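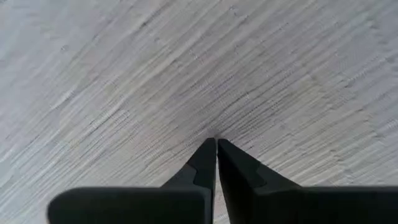
Oiling a butcher-block table: how many coats before I'm allowed to eat at it?

damp_tea_towel
Posted October 29, 2023

I bought a second-hand butcher-block table back in August and was told it "just needs a bit of oil". The tin (Marar, food safe, the colour of weak tea) says to apply thin coats until the timber stops absorbing. Mine hasn't stopped. I'm 4 coats in and have used most of a 500 mL tin, and there's still a grey patch near one end that drinks it up like it's on holiday. The rest feels slightly tacky and picks up lint from the placemats.

Do I keep going, or do I sand it back and start again? I'd also like to hear from anyone who has put a hard finish over the top, as my household regards coasters as a suggestion.

wattle_and_daub

Stop oiling. Tacky means there's extra sitting on top that never got wiped off. Go over it with a rag and a little mineral turps, wipe it dry, then leave it alone for 5 days with the windows open. Yes, you'll have to eat on the couch.

The grey patch is a separate problem. It's usually old water damage, and oil won't shift it. Sand that end by hand with 120 grit, then 180, always along the strips, and feather it out so you don't end up with a dish in the table. One thin coat after that, wiped off again at 20 minutes. Lay the rags flat outside to dry, as a scrunched-up oily rag can catch fire by itself.
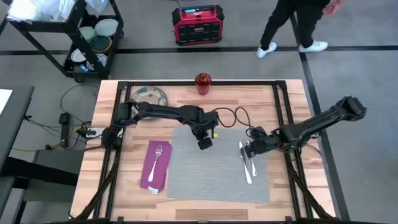
Hanora

Agree on the turps, disagree on the sanding. I'd try oxalic acid on the grey first (gloves, and rinse it well). Mine came up in one go and I never had to find out where I'd put the sander.

As for a hard finish, not over fresh oil. I tried Clikia satin on top of a week-old coat and it peeled off in sheets — very satisfying, and $69 down the drain. Give it a month at least. Or stay with oil and learn to love the rings.

kev_in_the_shed

just get a tablecloth mate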